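June 3, 2021

Bread, or the lack of it

Day whatever of the no-bread experiment, and I remain unconvinced by every single person who talked me into it.

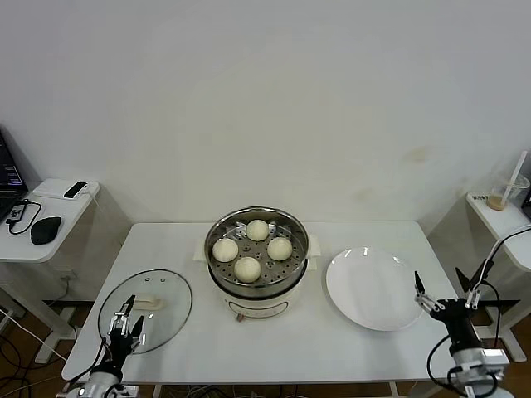 I slept badly again. The Plimora booklet says that by now I should be "waking lighter." I woke at the same time I always wake, weighing what I always weigh, with the same crick in my neck, and lay there wondering who writes these booklets and whether they have ever met a person over forty. The booklet has a whole page on sleep. It says wheat is the reason we toss and turn. Last year it was screens, and before that it was the mattress, and I bought the mattress.

I should put down how this started, because I'll forget and then claim it was my idea. Ernő Pap gave it up in October, the whole lot, bread and pasta and anything with a crust, and by the winter he was telling everyone at work that his knees had stopped hurting. I believe that his knees stopped hurting. I also know that he quit playing squash in the same month. I pointed this out to him in the hallway and he looked at me as if I'd insulted his mother. Then he lent me the booklet. I think it was meant as a kindness.

The booklet costs 30 dollars if you buy it new. Ernő wants his back.

Anyway, I read it on the train and I read it again last night with a pencil. There's a chapter about a village, no name given, where people eat no wheat and live forever. No country given either. There's a chart with a line going up and nothing written along the bottom. I wrote "of what?" next to it in pencil and then remembered the Ernő wants it back part, so now I have to find an eraser. The woman who wrote it describes herself as a researcher and "lifelong student of the body." So am I, I suppose. I've had this one the whole time.

And yet I signed up. I keep turning that over. I don't believe in it and I'm doing it, and I'm doing it badly. I had toast on the second morning, standing up, as if that made a difference. I've told nobody at work. If my knees feel better by the end of the month I'll have to decide whether to admit it.

Lunch was with the Cuesta people, who want us to switch our billing over to them. They ordered sandwiches for the room. I ate the insides of two of them with a fork and pushed the bread under a napkin, and the younger one asked very politely if something was wrong with it. I said no, it looked like lovely bread. It did, too, with seeds. Their software does everything, according to them. It will save us hours. I asked hours of whose time, and which hours, and they had a slide for that, with a line going up. I wondered if they had the same person draw it.

Wavside promised us the same hours three years ago, and what we got was a new password every few weeks and a phone number in another time zone. I said so. My boss laughed but she was writing it down. I think she'll sign anyway. She likes the younger one.

Stopped at the market on the way home. There's now a shelf of bread for people who don't eat bread. I picked up a loaf that was mostly potato starch and it weighed about as much as a brick and cost more than the wine I'd put in the basket. The wine, the booklet says, is fine in moderation. I notice that the things the author likes are always fine in moderation. Coffee, also fine. Dark chocolate, practically medicine. I'd bet money she never cared much for toast in the first place.

Put the brick back. Bought eggs, rice, a cabbage and some peaches that aren't ripe and probably never will be.

My sister called while I was cooking and I made the mistake of telling her. She's all for it. She has been off dairy, then back on dairy, then on goat, and each time it changed her life. She said I'd feel a fog lift. I said I didn't know that I had a fog, and she said that's how the fog works. You can't argue with that and I suspect that's the point of it. She also said I should try the Drurkix powder, two scoops in water before bed. I looked it up after we hung up. The main ingredient is rice flour. The reviews are all five stars and half of them use the word "journey."

To be fair to the other side — and I'm trying to be, even in here — I did feel all right this afternoon. I usually want to put my head down on the desk by mid-afternoon and today I didn't. It could be the bread. It could be that I was annoyed with Cuesta, and being annoyed has always kept me awake. It was also cool out, with the windows open, and I'd had some four cups of coffee. How anyone sorts one of these from the others, in their own body, with no one checking, is beyond me. Ernő can do it, apparently. He says you just know.

Dad ate bread with every meal, including with potatoes, including with other bread, and he carried sacks of feed until he was an old man. I'm aware that's one man and proves no more than the village does. I still thought of him while I was picking seeds off that fork.

I'll go to the end of the month since I said I would. Need to find an eraser. Also call the dentist, and move the car before the street sweeping.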